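Betreff: Re: Tag der offenen Tür bei Larix, war jemand da?

Hallo zusammen,

ja, ich war da, am Freitag, und ich bin immer noch ganz erfüllt davon! Eigentlich wollte ich nur eine Stunde bleiben und bin dann bis zum Schluss geblieben, als die Leute von Larix schon anfingen, die Kaffeetassen einzusammeln. Zwei Bilder aus dem Raum mit den Handgreifern: 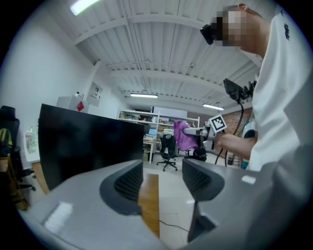
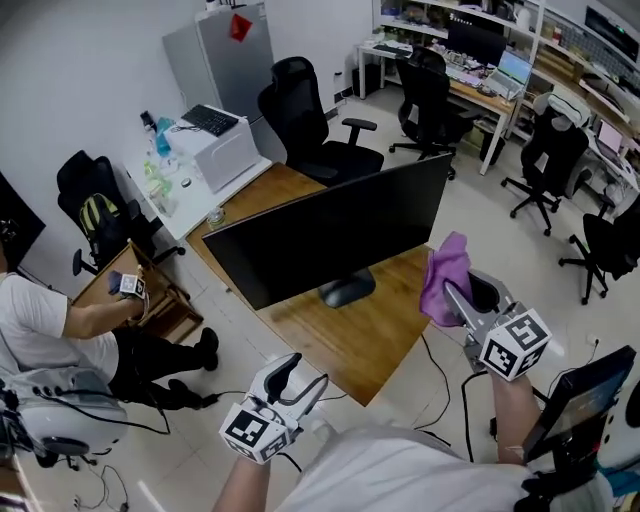

Aber der Reihe nach, ich antworte mal zwischen den Zeilen.

> Hat es jemand von euch zum Tag der offenen Tür nach Landby
> geschafft? Ich hatte die Einladung gesehen, konnte aber nicht
> weg. Mich würde vor allem interessieren, ob man da wirklich
> etwas zu sehen bekommt oder ob es wieder nur Folien gibt.

Folien gab es, ja, aber nur ganz am Anfang und wirklich kurz. Danach ging es direkt in die Arbeitsräume, und die sehen genau so aus, wie man sich das wünscht: Schreibtische, Bürostühle, überall Kabel. Kein Messestand mit Teppich. Man durfte überall fragen, und die Antworten kamen von den Leuten, die die Sachen selbst bauen.

> Arbeiten die noch mit Teleoperation? Im letzten Jahr hieß es,
> sie wollten davon weg.

Die Vorführung lief komplett über Handgreifer. Man hält die Dinger selbst in der Hand, auf jedem sitzt ein Marker fürs Tracking, und dann macht man die Bewegung einfach vor. Aufgenommen wird, was die Hände tun, und daraus wird später trainiert. Den Arm, für den das alles gedacht ist, haben sie in einem anderen Raum stehen, dazu gleich mehr.

Für die laufende Reihe (sie heißt intern Đàm, das Wort zieht sich durch alle Ordner) haben sie bisher 1.103 Durchgänge beisammen, davon 418 mit Stoff. Stoff ist offenbar immer noch das Gemeinste, was man einem Greifer vorsetzen kann. Ich habe es selbst probiert: ein Tuch vom Tisch aufnehmen, hochhalten, auf einer Stuhllehne ablegen. Mit der Hand denkt man darüber keine Sekunde nach. Mit zwei Greiferfingern habe ich erst einmal dreimal daneben gefasst, und dann hing das Tuch an einem Zipfel und rutschte weg. Beim vierten Anlauf klappte es, und ich habe mich gefreut wie ein Kind.

Was mir vorher nicht klar war: wie sehr man sich umgewöhnen muss. Man will ständig das Handgelenk drehen, und der Greifer will das auch, aber die Kamera sieht dann die Marker nicht mehr richtig. Die Routinierten dort bewegen sich ganz ruhig und gleichmäßig, fast ein bisschen wie beim Tai-Chi. Nach einer Viertelstunde merkt man die Unterarme. Mit beiden Händen gleichzeitig ist es noch mal eine andere Nummer, da war ich völlig überfordert (meine linke Hand hat meistens nur zugeschaut).

> Und was ist mit dem Projekt mit Sanidix? Da hört man gar
> nichts mehr.

Das lebt! Der Arm stand im Nebenraum und hat Wäschestücke aus einer Kiste geholt und auf einen Stapel gelegt. Langsam, sehr langsam sogar, aber ohne Eingriff. In der Runde, bei der ich zugesehen habe, sind von 59 Teilen 5 danebengegangen, zwei davon Waschlappen, die aneinander klebten. Beim ersten Fehlgriff ging ein Raunen durch die Gruppe, beim letzten Teil haben wir geklatscht. Sanidix will das wohl in der Aufbereitung testen, einen Termin wollte aber keiner nennen, und ich habe auch nicht weiter gebohrt.

Ein paar Sachen haben mir weniger gefallen, der Vollständigkeit halber. Über die Auswertung haben sie fast nichts erzählt, also etwa wie viele Durchgänge am Ende wieder weggeworfen werden. Und die Frage nach der Schnittstelle für die Aufnahmen kam zweimal aus dem Publikum und wurde zweimal auf später verschoben. Falls jemand von euch da einen Draht hin hat, bitte mal nachhaken, mich würde das Format sehr interessieren.

> Lohnt es sich, beim nächsten Mal als Gruppe hinzufahren?

Unbedingt! Der nächste Termin soll im Februar sein. Vom Bahnhof Landby ist man zu Fuß in zwanzig Minuten da, der Bus fährt nur jede Stunde. Meldet euch früh an, die Gruppen für die Handgreifer sind klein und waren am Nachmittag alle voll. Ich würde die Anmeldung für uns übernehmen, wenn ihr mir bis Ende nächster Woche kurz schreibt, gern direkt an mich und nicht über die Liste.

Ach so, und zieht bequeme Schuhe an, man steht die ganze Zeit.

Viele Grüße aus dem Zug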